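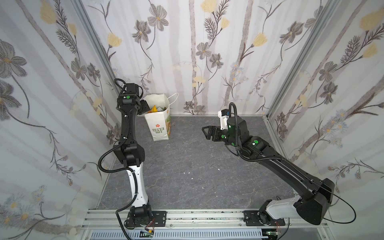 Two arms, flowered walls and a dark gray floor.

How to Write a TV Episode Recap That Holds Up

Last updated: April 26, 2023

This guide covers the recap format we use for hour-long scripted drama. It assumes you have a screener or a streaming copy you can pause. Live recaps follow different rules and are not covered.

The running example is "Lumau," the second-season opener of the harbor drama Vunarik. It runs 54 minutes and picks up in August, after the ferry company Hosetti has closed its northern line.

Step 1. Watch once without notes

Play the episode from start to finish. Do not pause. After the credits, write down the three or four turns you remember without help. In "Lumau" these are the closed ticket office, Giáp's return, the argument in the boathouse and the final phone call. These turns become the spine of the recap.

Step 2. Log the second viewing

Start again with a text file open. For each new location, write the time, the place, who is present and what changes. Leave out anything that does not change. If a line of dialogue matters, copy it word for word and mark it with the time. Check it against the subtitles, but trust the audio when they differ – subtitles are often shortened to fit.

A log for a 54-minute episode should fit on two printed pages. If it runs longer, you are copying the script.

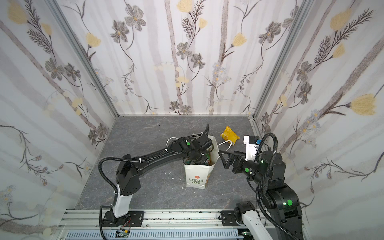 The left arm, with its base on a black bracket at the rail.

Step 3. Choose an order

Broadcast order is the default. Group by storyline only when the episode cuts between plots that never meet. "Lumau" cuts between the harbor office and the hospital 11 times before the two plots join, so a recap in broadcast order would be hard to follow. Finish the office plot up to the boathouse, then go back for the hospital.

Mark the return with a plain phrase such as "Earlier that day" or "At the hospital." Do not use a row of symbols. They drop out in the mobile layout.

Step 4. Place the spoiler line

State what is spoiled in the first paragraph, by season and episode number. If the episode refers to a related show, name that show as well. Keep the headline and the first 101 characters of the article free of plot, as this text appears in search results and social previews. 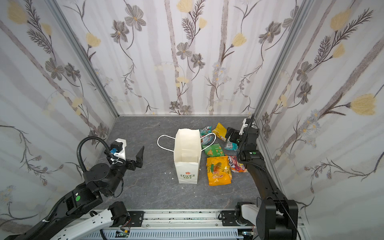 Step 5. Write the draft

Use the present tense for events on screen and the past tense for backstory. Give a character's full name on first mention and the name used on the show after that. Credit the writer and director once, near the top. Our credit line for the example reads: Written by Thoa Lã, directed by Aoi Morikawa.

Keep opinion out of the plot section. It goes under a separate heading and should take up no more than a quarter of the total. Readers who missed the episode want the events first, and a verdict dropped into the middle of a plot paragraph
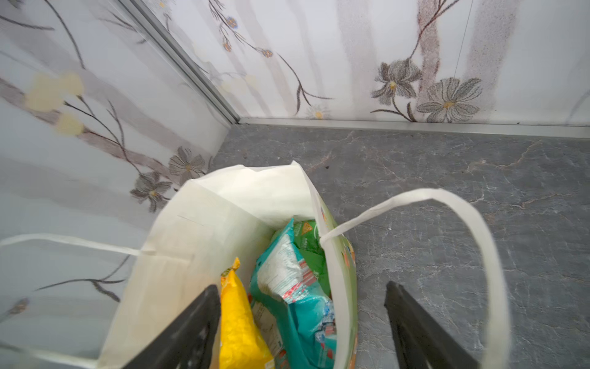 makes it hard to tell what happened from what the writer thought of it. If a judgment is needed to explain an event, keep it to one clause.

Step 6. Check and cut

Compare each paragraph with the log. Confirm names, family ties and the order of events. Then cut. The first draft of the "Lumau" recap was 3269 words and the published version was 1791. Most of the cuts were entrances, exits and descriptions of weather.

Read the last paragraph again before filing. It should end on the last event of the episode. Guesses about next week belong in the preview post.

54 comments
101 shares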